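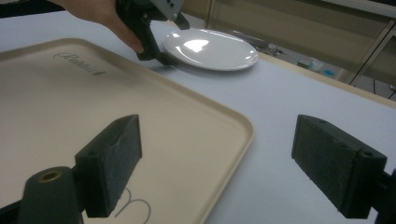

Riluvik Cleaning Kit for Headstones and Historic Markers

Home > Site Care > Stone and Monument > Kits

Item RK-17
In stock, ships from our Zarnham warehouse

If you have ever spent a spring morning on your knees in an old churchyard, trying to make out a name under a crust of lichen, you already know why we put this kit together. The Riluvik kit holds what a small group needs for a cleanup day at a cemetery, a battlefield marker or a village monument, and it leaves out the things that do harm (wire brushes, we are looking at you!). We have been selling to historical societies and friends groups for a good many years now, and most of what is in the bag comes from their letters and their complaints.

The kit is meant for sound, stable stone: marble, limestone, granite, slate and most sandstones. It is also fine for concrete bases and brick edging. Please don't use it on painted surfaces, gilded lettering or bronze plaques, and if a stone rocks, flakes or sounds hollow when you tap it gently with a knuckle, leave it be and call in a conservator.

What comes in the kit

6 natural-bristle brushes, soft, in two sizes
6 nylon-bristle brushes, medium, with no metal parts
Wooden scrapers, one pack
Bamboo picks for lettering, one pack
Quartey biological cleaner, 500 ml concentrate
One pump sprayer
Kneeling pads, two
Cotton rag bundle
Canvas carry bag with shoulder strap
Printed instruction card, laminated

How it works

Start with water, and plenty of it. Soak the stone from the bottom up so that dirty runoff doesn't streak a dry face, then loosen the thick growth with a wooden scraper held nearly flat. Brush in small circles and rinse often. A great many stones need nothing more than this, and we would sooner you went home with half a bottle of cleaner left over than used it where it wasn't wanted.

For stubborn algae and lichen, mix the Quartey concentrate as shown on the card, spray it on a wet stone and give it a few minutes before you brush again. The cleaner goes on working over the following weeks, so a marker treated in March will often look better by early summer than it did on the day. It has no bleach and no acid in it. Keep it off the grass as best you can anyway, and wear gloves (not included, as everyone seems to have a favorite pair).

A word about permission

We say this on every page and we'll keep on saying it: ask first. Cemeteries, parks and county offices all have their own rules, and a protected site may want a written plan before anyone lifts a brush. For family plots, try to reach the family.

Refills and extras

Quartey concentrate, 500 ml, single bottle
Brush set, natural bristle, pack of 6
Brush set, nylon, pack of 6
Iseditz folding water carrier, handy where the nearest tap is a long walk off
Iseditz marker flags, bundle of 200, for showing which stones are done and which are not

The flags were a late addition and have become one of our best sellers. They push into soft ground easily, and the wire stems should be pulled before the mowers come through.

Group orders

Societies, schools and scout troops ordering 17 kits or more get the group rate and free delivery. Send us the date of your event when you order and we will do our best to have everything with you a full week ahead. Spring is our busy time, so early orders are a real kindness to the packing room. Orders for March events should reach us by Monday, February 26, 2024.

Returns

Unused kits can come back within 200 days for a full refund. Opened bottles can't be returned, but if one arrives leaking, let us know and we'll send another right away. Spare sprayer nozzles are free on request; just mention the item number when you write.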